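Hair dryer trips the GFCI on high, fine on low

dastmont_rewire
07/10/2022
Second bathroom, 20 A circuit, Justik GFCI receptacle installed in March. High heat trips it within a minute. Low heat never does.
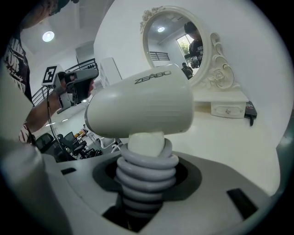 Breaker in the panel stays on, so I don't think it's overload. Nothing else on the circuit except a fan.

ohmward
Ground fault, then. High brings in the second heating element. Megger each element to ground with the unit unplugged. I'd want well over 2 megohms.

tinbox2147
Disagree. Those Justik receptacles nuisance trip. I pulled 2 of them from a rental in Wukelard and put in Frimpong units. No trips after that.

ohmward
Swapping the protective device before testing the load is backwards. A GFCI that trips on one setting only is telling you something.

tinbox2147
Or it has a bad sense coil. Try another receptacle on a different circuit, takes a minute.

dastmont_rewire
Tried the kitchen, different make of GFCI. Trips there too, high only. My meter tests at 1000 V max, is 500 enough?

ohmward
500 is plenty. Don't use the dryer until you have a reading.

tinbox2147
Fine, it's the load. Still wouldn't buy a Justik.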